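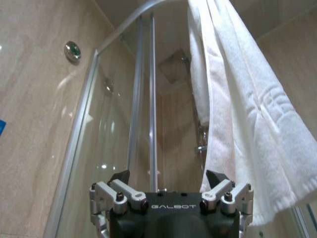
Section 5 — Adding a person to the register

Read this before you type anything in. Skitus doesn't have a proper undo for person records and it's a pain to merge two of them later.

Applies to the parish and congregation registers only. For ministers and preachers use the clergy form, next section. Same screen, extra fields.

Before you start

Have with you:
- the register page (scan or the book itself)
- the place list for your circuit, Drelthorpe or Jolidbridge
- your initials as set up in Section 2

Sign in. Pick your circuit from the top menu. If the menu is blank, sign out and in again.

5.1 Check the person isn't there already

1. Go to People, then Search.
2. Type the surname only. Leave the forename empty.
3. Tick "include variant spellings". It un-ticks itself every time you come back to the page, so look.
4. Go through the whole list, not just the first screen. Results stop at 100. If you hit 100, add a decade and search again.
5. Found them? Open the record and go to 5.3. Not found? Carry on.

Note — clerks spelled by ear. Same man can be Rivas in the baptism book and Ribas at his burial. One person, one record, both spellings.

5.2 Make the record

1. Click New person.
2. Surname as written on the page. Don't modernise it, don't fix it.
3. Forename, same rule. Abbreviations get typed out in square brackets, so Wm becomes W[illia]m.
4. Birth year only if the page gives one. A baptism date is not a birth date. Baptisms go in the Events tab.
5. Congregation, from the drop-down. If yours is missing don't pick the nearest one. Choose "Unplaced" and leave a note.
6. Put your initials in the box at the bottom.
7. Save. Wait for the green bar.

CAUTION: do not press Save twice. It makes two people. Slow on a Tuesday morning when the backup is running — just wait.

5.3 Add the event

1. Open the Events tab.
2. Choose the type: baptism, admission, marriage, removal, discipline, burial.
3. Enter the date exactly as the book has it. Old-style years stay old-style, e.g. a date in March can belong to the year before by our reckoning. Tick the "Old Style" box and the system works out teh rest.
4. Volume number, then page. If the pages aren't numbered use the image number with an "i" in front, so i12.
5. Witnesses and godparents go in the Linked people box, one per line. Each one needs a search too (5.1, sorry).
6. Save.

Discipline cases: summary only, no more than 400 characters. Full text belongs in the transcript, not here. Stick to what the elders wrote down. No opinions on whether they were right.

5.4 Link the family

1. On the record, click Relations, then Add.
2. Parent, spouse or child only. Uncles, cousins and so on get picked up through the parents.
3. Set the certainty. "Stated" means the page says so. "Inferred" means you worked it out.
4. If Inferred, say how in the note. A few words will do.

Caution — same name and same village isn't enough for a link. Some families used the one forename over and over, including for a second child after the first had died. Check the burials first.

5.5 If something goes wrong

- Red bar, "locked record": someone else has it open. Try again after lunch.
- Accents come out as question marks: you've pasted from an old file. Delete and type them in by hand.
- Made a duplicate: don't delete either one. Put DUP in the note on the newer record and send both numbers to Encarnación Montoya. She does the merges in batches.
- Wrong circuit: can't be changed after saving. Send the number as above.
- Lost your work: check Drafts, it keeps the last 5.

Faded or torn pages, use the codes in Section 8. Don't guess at a name, even if you're fairly sure. [illeg.] is fine and someone can come back to it

Next: Section 6 — Ministers, preachers and students

Related pages
Section 2 — Your account and initials
Section 4 — Reading old handwriting
Section 8 — Codes for damage and gaps
Place list: Drelthorpe circuit
Place list: Jolidbridge circuit
Old Style dates, a short guide
Recently updated: Discipline entries, what to leave out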